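The letter came on 10 July 2001, and Raquel Vieira put it under the sugar bowl because she did not want to open it before the bread was ready.

It was from Kultcombe. She knew this from the stamp, which showed the old pier with its three lamps, and also from the handwriting. Only her aunt Madalena wrote the number seven with a line through it and then another line under it, as if the postman might still make a mistake.

She took out the bread. She washed the bowl and the spoon. She wiped the table two times, and then there was nothing left to wipe, so she sat down and opened the letter with a butter knife.

*Dear Raquel,* it said. *Lourenço is selling the boat. I thought you should hear it from the family. He asks 3,000 for it and he will not get that, but he asks. If you want something from inside, come before October, when the new people take it. Your aunt, Madalena Nogueira.*

She always signed with her whole name, even on birthday cards.

Raquel read it again. Then she cut the bread while it was still too hot and ate a piece standing at the window.

The boat was called *Orkance*. Her father had found the name in a book when he was a boy, or he had made it up and later believed that there was a book. He built the boat together with Lourenço Correia in the shed behind the salt houses, in two winters, and for all of Raquel's childhood the two men argued about which of them had done the work on the left side, where it leaked. When her father died, his half of the boat went to Lourenço. It was written in the will in one line. Raquel had not said anything about it at the time. She had a job in Sturnura, and a flat on the fourth floor, and what would she do with half of a boat?

All the same, she had not spoken to Lourenço since then, and this was now six years.

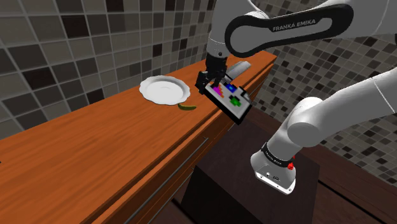

She took the early train. It was a slow one, with seats that smelled like rain, and it stopped in every village along the river Paiva, also in those where there was only a bench. A woman with a basket of plums got in at the third stop and sat across from her.

"You go to the sea?" the woman asked.

"To Kultcombe."

"For a holiday?"

"For a boat," said Raquel. Then, so that it would not sound grand, she added, "It is a small one."

The woman gave her a plum. Her name was Farah Sumampouw and she had lived in Kultcombe for eleven years. She sold fruit near the church, and she still got lost, she said, because in Kultcombe the people explained the way using houses that had fallen down. Turn left where the bakery was. Go straight until the old school, but the old school is now a parking place.

"The bakery fell down?" said Raquel.

"Before my time. I never saw it. But I turn left there every day."

Raquel laughed, and then she had to look out of the window for a while. She had bought bread in that bakery every morning before school. The owner, Vitória Bastos, used to let her choose her own roll, even if it took long and there were people waiting.

When the train came out from the hills, the sea was flat and gray. Farah tied a cloth over the plums and they walked together as far as the church.

Aunt Madalena had become smaller. She kissed Raquel on both cheeks and said that she was thin, and that the soup was from yesterday, and that Lourenço knew she was coming.

"You told him?"

"I told Vitória. It is the same thing."

"How is he?"

Her aunt thought about this seriously. She was a person who did not like to give a wrong answer. "His hands are bad," she said. "He can not close the left one. He was at sea in March and could not hold the rope, and he came back and tied the boat and did not go out again. He has not told anyone about it."

"Then how do you know?"

"I was on the pier," said her aunt. "I was buying fish. Eat your soup."

The salt houses were painted now. Somebody had put flowers in front of them, in blue pots, and a sign with the opening hours. But the shed behind was the same shed, with the same door which had to be lifted before it could be pulled. Raquel lifted it without thinking, and her arms remembered how heavy it was.

Lourenço was sitting on a box. The boat stood beside him on the wooden supports, out of the water, and it looked bigger than in the water and also older, like a person who comes to the door in pajamas.

"You are late," he said.

"The train stopped everywhere."

"It always did." He did not get up. He had his left hand in the pocket of his jacket. "Madalena says you want something from inside."

"I don't know what I want. I don't know what is there."

"Then look."

She climbed the ladder. The cabin was so low that she had to go in bent over, and it smelled of diesel and of old coffee. There was the bench where she had slept. There was the lamp, and the shelf with the small rail so that the cups would not fall. On the wall over the bench was her father's number, the one from the fishing office, which he had painted himself in white – 438, with the eight a little too fat. He had been angry about that eight. He had wanted to scrape it off and begin again, and her mother had said that fish can not read.

Under the shelf, on the inside, where a grown man would never look, there was a line of pencil marks. She had forgotten them completely. She had made one for every night that she slept on the boat, the first summer after her mother was gone, when her father did not know what to do with her and so he took her along. She put her finger on them. She did not count.

After the last pencil mark there was one more line, made with a knife, much deeper. And next to it two letters, *L.C.*

She stayed in the cabin a long time. When she came down the ladder, Lourenço was looking at the floor between his shoes.

"What is the knife mark?" she asked.

"What knife mark?"

"Under the shelf. With your letters."

He moved his jaw as if he had something in it. "That was the night you had the fever," he said. "You don't remember. You were very hot and you talked the whole time. There was wind, we could not go in. Your father had to steer, so I sat with you. I told you stories until my voice was finished." He looked up for a moment. "In the morning you were all right, and you were asleep. You always made your mark in the morning. So I made it."

"But why with your letters?"

"Because it was my night," said Lourenço. "I was not going to let your father have that one too."

Outside, somebody went by with a wheelbarrow. The wheel was crying for oil, and they both listened to it until it was around the corner.

"I thought you asked him for it," Raquel said. "For his half. I thought you went to the hospital and asked him."

"I went to the hospital and asked him not to do it. I said, give it to the girl. He said, she will sell it the first week and be ashamed for the rest of her life. He said, you keep it, and when you are too old, *you* sell it, and she can be angry with you. That is easier for her." He took the left hand out of his pocket and laid it on his knee. The fingers stayed half open. "He was proud of this idea. He told it to me two times."

Raquel sat down on the floor of the shed, in her good trousers. She was not crying, but she did not trust her voice yet, so she picked up a piece of wood and broke it into smaller pieces.

"It still leaks?" she said after a while.

"On the left."

"Your side."

"*His* side," said Lourenço, and he hit the box with his good hand. "His side! I told him every winter. I told him, you put the planks in wet, and he said the wood will dry. It never dried. Ask Madalena. Ask anybody in this town."

"They would tell me to turn left at the bakery."

He did not understand this, and she did not explain it. He got up, slowly, first one leg and then the other, and went to the wall where the tools were hanging. He came back with a small saw and held it out to her with the handle first.

"The shelf is only glued," he said. "If you go slowly, it will come out in one piece. I would do it, but I can not hold the thing."

"And the new people?"

"They can buy a shelf."

She climbed up again with the saw. He stood at the bottom and held the ladder, though it was standing well without him, and told her where to start. She was cutting too close to the rail, he said. He could hear it.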